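Kids' Pages: How Things Get Stored
What Is a Bin For?
By Hicham Belkadi
November 2019

A bin is a big open box. It has a floor, four walls and no lid, or a lid that comes off. You probably have a few at home for toys, shoes or recycling. Workshops, farms and warehouses use them too, and theirs can be much larger and stronger than yours.

Why not just pile things up?

Say you have a heap of bolts on a table. Bump the table and they roll everywhere. Put the same bolts in a bin and they stay together. The walls do the work. A bin also makes things easy to move, because you carry one box in place of a lot of small pieces.

What are bins made of?

Plastic bins are light and cheap. They are good for clothes, vegetables and small parts. Wooden bins, often called crates, are good for apples and potatoes because air can get in between the boards. Metal bins are heavy, but they can take a knock. If you drop a steel pipe into a plastic bin, the bin might crack. A metal one might only get a scratch.

Why do some bins have sloping walls?

Look closely at the bins in your classroom. Many are wider at the top than at the bottom. Sloping walls help in two ways. Small things slide down toward the middle, where they are easier to pick up. Empty bins with sloping walls can also fit inside each other, like paper cups, and take up less space.

How much can a bin hold?

That depends on how big it is and how strong it is. A small parts bin at the Vastlow warehouse may hold 10 pounds. The largest ones there are made for 600 pounds, and people don't lift those by hand. They use a forklift or a pallet jack.

How do people know what is inside?

Most bins get a label. At Vastlow, each label has a number and a short name, such as "265, short screws." When a bin is empty, it goes back to the same shelf so the next person can find it.

Try it yourself

You need 2 boxes the same size and a bag of dry beans. Leave the first box plain. In the second box, tape a piece of cardboard at a slant along each wall. Pour half the beans into each box, then shake gently. Now scoop the beans out with a spoon. Which box is easier to empty?

Words to know
Crate: a box made of boards, often with gaps.
Pallet: a flat platform that goods are stacked on.
Slope: a surface that is higher at one end.

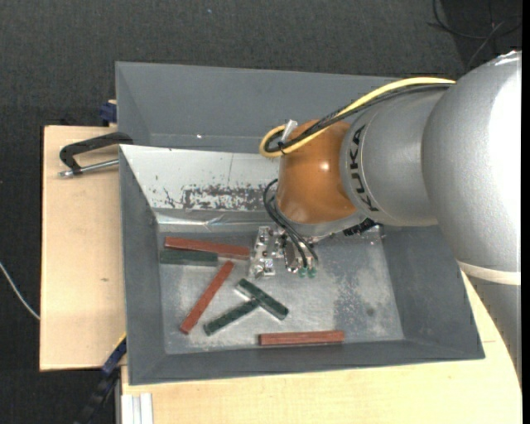

Why are many bins left open at the top?
An open top lets people put things in and take things out quickly, and it lets them see when the bin is getting low. Bins that stay outdoors usually need a lid to keep out rain.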